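Grasping Working Group: minutes

Room 12, Nornville building, January, 2:00 p.m.

Present: Mitra Ghorbani (chair), Pejman Nikzad, Hsin-yi Fu, Joana Fonseca
Minutes: Mahsa Moradi
Apologies: none received, though Joana left at 2:40 for a dentist

1. Minutes of the last meeting
Approved after Pejman asked that "heated discussion of finger pads" be changed to "discussion of finger pads." Changed.

2. Rosser two-finger versus Hodard suction cup, simulated house
Hsin-yi presented. Both grippers go on the same simulated arm with the same controller, and each gets 100 attempts per object. The Rosser is finished. The Hodard is partway through and was still running when we sat down, which explains the fan noise people complained about. Camera views from the simulated house were put on the screen.

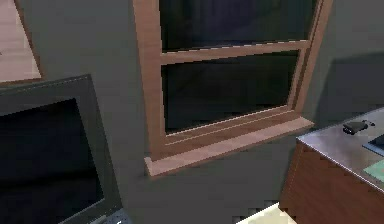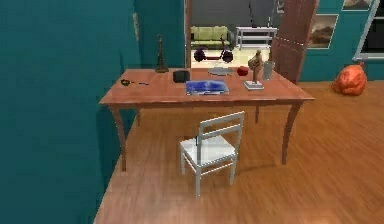
Pejman wants the object list frozen before anyone quotes a success rate. He has a point, as the list has grown every time somebody had a free afternoon. Mitra asked which items would tell the two grippers apart. Hsin-yi's view was that the blue book lying flat on the table should suit the suction cup and annoy the fingers, and that the apple is the fairest thing on there. The figurine on its thin post got a longer hearing than it deserved. Joana thinks the cup will have nothing to seal on; Pejman thinks the fingers will close on the post and call it a win. Agreed to keep it and to log where contact happens.

The gray plate stays in. Mitra asked that nobody edit its thickness again without telling the rest of us.

3. Camera placement
Joana compared the wrist camera with the fixed room camera. The wrist camera gives better close views and loses the object at the last moment, when one would most like to have it. The low viewpoint with the window and the black monitor was discussed. Pejman called it useless for grasping. Joana said dark glass and a dark screen are good for testing the depth filter, and that she would defend this in writing. She was invited to.

4. Controller logs
Run 2118 stopped without an error message. Run 2594 produced the same error message for its entire length. Hsin-yi would like a happy medium. Mahsa to check whether both used the old Namley controller settings.

5. Any other business
The spare Hodard cups have been found in the drawer labeled Rosser. Mitra proposed relabeling the drawer. Pejman proposed moving the cups. Carried over.

Actions
Hsin-yi: finish the Hodard attempts; freeze the object list
Joana: one page on the low camera view
Mahsa: controller settings for both runs
Pejman: contact logging for the figurine

Meeting closed at 3:15 p.m. Next meeting same room, if the projector is back.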